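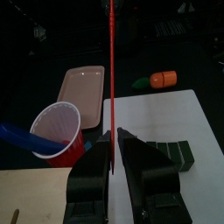 About Kovden

Kovden is a small school for people who want to learn to repair clocks, and we love what we do! We teach evening and daytime classes in mechanical clock repair to complete beginners, to collectors who've bought one mantel clock too many, and to the occasional jeweler who wants to branch out.

It started with a kitchen table. Mbali Nkuna had inherited her grandfather's wall clock, a stubborn old thing that ran for an hour and quit, and the only repair shop in the county had closed the year before. She bought a manual, took the clock apart, lost a spring under the stove, found it again in July and got the clock going just in time for the family reunion. By then three of her cousins had clocks they wanted her to look at, and one of them asked to be shown how it was done. That cousin's clock was our first lesson.

Ludmila Bednárik joined a little later. She had spent most of her working life restoring tower clocks and missed having people to talk to (a bell loft is a lonely place in winter). Ludmila teaches our advanced courses on striking and chiming movements, and she wrote the course book we still use. It's on its fourth printing, and the chapter on escapements has been rewritten every time — students keep asking better questions.

What we teach

Tusto is our starter course. You'll take apart a simple time-only movement, clean it, oil it, put it back together and set the beat. It runs for 30 hours in all, and the practice movement is yours to take home.

Russo picks up from there with striking clocks: count wheels, rack and snail, and how to get a clock to strike four at four o'clock. This is the course people tell their friends about.

Alico is our open bench night. Bring whatever you're working on, stay as long as you like between 6 and 9 p.m., and borrow our tools. There's always coffee, and usually somebody's banana bread.

How we work

Classes are small enough that a teacher can sit down next to you when a pivot won't go in its hole, and it happens to everyone. We don't grade anything. If you miss an evening, come to the next bench night and we'll catch you up. Older students often drop in to help the newer ones, and we've learned plenty of good tricks from them over the years.

We also keep a library of parts catalogs and old service sheets, 510 of them so far. Anyone enrolled can read them, and we're happy to look something up for you if you write to us with the maker's name and a photo of the back of the movement.

Come see us

You're welcome to visit before you sign up! Stop by on any bench night, have a look at what people are working on, and ask them how they like it. New Tusto groups start in spring and fall, and the sign-up form is on the Courses page.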